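## 4. Loading the collection into Nastuden

The Kinier brochure says a museum can move its whole catalog "in an afternoon." Ours had 1,062 objects, mostly prints. Plan on longer.

1. Export the old records as plain text. Skip the "smart" export, which drops accession numbers that start with zero.
2. Open **Import > Objects** and load 10 records as a test.

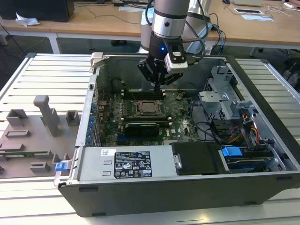 3. Compare each test record with the paper card. The green check mark only means the file was read.
4. Fix artist names by hand. Automatic matching merged two Marchetti etchers into one person, and Freya Garside spent most of May pulling them apart.

**Caution:** Undo goes back 4 steps, whatever the help screen claims. 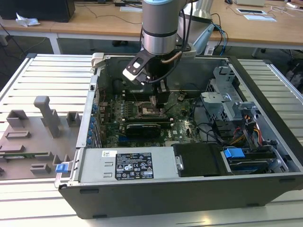
Save a copy under a new name before every batch, and keep the last two copies until the registrar has signed off.

**Note:** Leave "Suggest dates" turned off. Reginald Ostrowski tried it on the Clulik bequest and got a year for every undated drawing, with no source given for any of them.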